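Blog > Shed and Garage > The Big Sort

Last updated: February

The odds bin, finally

Quick one tonight, kettle's on and I've got paint on my sleeve. A few of you asked how the garage sort is going. Slowly. It's going slowly. But the odds bin is on the bench and I am counting that as a win.

For anyone new, the odds bin is where things go when I can't decide. It started when we moved to Godholm and I was too tired to label the last of the boxes, so everything without an obvious home got tipped into one spot. Then that filled up. Then there was a second one. You know how it goes. By last winter I had a shelf of "decide later" and a bench I couldn't see the colour of.

So the rule this year — one handful at a time. Not a whole box. I used to tip the whole lot out on the floor, get overwhelmed, make a cuppa, and shovel it all back in at ten at night. Did that three times. A handful goes in the grey bin, the bin stays on the bench, and nothing new goes in until that lot is dealt with.

The bin slides, by the way. Drove me mad for a week. Every time I rummaged it went for a walk toward the edge. Clamps fixed it. The quick-grip kind, blue and yellow, the ones you can do up with one hand while swearing at something with the other. I'd had them hanging on the wall doing bugger all for ages and now they've got a full time job. Three of them and it doesn't budge.

Current handful:

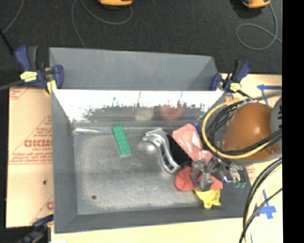 Photo: author's own, garage bench

The green block first, becuase it's easy. Bumpy top, like one of those building bricks. There'll be more of them somewhere, there always are, they breed behind the chest freezer. Kids' tub in the spare room. Done, ten seconds, lovely.

The silver thing is the problem. Curved, metal, row of slots down it, and that dark round knob at the end so it looks for all the world like a gear stick. I have no idea. I've had theories. Some sort of handle? A bracket off something? I went through the drawer of manuals (don't ask why I keep the manuals) and got as far as the Khosravi heater and the old Ullum bench before I gave up, nothing in either that looked remotely like it. If you know, comments are open. Please. It's been in the undecided pile since the old place and I can't chuck it, because the day I chuck it is the day something falls off the wall.

I'm not even sure the knob belongs to the rest of it. Might be two mysteries. Haven't had the heart to give it a good tug.

Then the soft stuff. Pink, red-orange, yellow. Soft stuff is my downfall and always has been. Hard things you can look at and go yes, no, shed, bin. Cloth just sits there being potentially useful. "That'll make a good rag." How many rags does one household need. I did a proper tidy of the rag bag in February and weighed it on the kitchen scales out of spite — 873 grams of rags, for a person who mostly uses paper towel.

So, new system for cloth, feel free to pinch it:

Anything with a decent amount of wear left gets washed and goes to the op shop bag.
Anything thin and soft is a polishing rag, and there's a limit, and the limit is one ice cream container with the lid shut.
Everything else goes out. No sniffing it and thinking about it.

The pink one I keep changing my mind on. It's that see-through crinkly sort, half cloth half bag, and I reckon it might do for keeping the tent pegs together. Or I'm doing the thing again. I'm probably doing the thing again. The yellow and the red-orange can go through the wash with the beach towels and I'll decide after that, which I know breaks the rule, but it's my rule.

Timing, if anyone cares. I set the oven timer for 30 minutes and stop when it goes, even mid-item. Works better than any big weekend blitz I've tried. You can do anything for half an hour, even look at a slotted metal thing and feel stupid.

Storage update while I'm here. I ended up getting the Plokside shelves after all. Came to 420 dollars with delivery, which hurt, and one of the uprights had a ding in it, but they're deep enough for the tubs to go in sideways and that was the whole point. Two shelves are in use. The other three I am trying very hard to leave alone. Empty shelf is like a magnet in this house, someone puts a single shoe on it and by tea time it's a shoe shelf.

Still to do: the paint tins (half of them gone solid I'd say), the jar of keys, all of the camping gear, and the bottom drawer of the tool chest which I haven't opened since we got here and am slightly frightened of. Also the bin itself wants a wipe out, the floor of it is all dust and scuffs. Will do that between handfuls. Maybe.

Right, timer's gone and the kettle boiled ages ago. Next post will be the keys I think, or the paint, depends on the wheather. And if anybody can identify the gear stick thing I will post you a polishing rag.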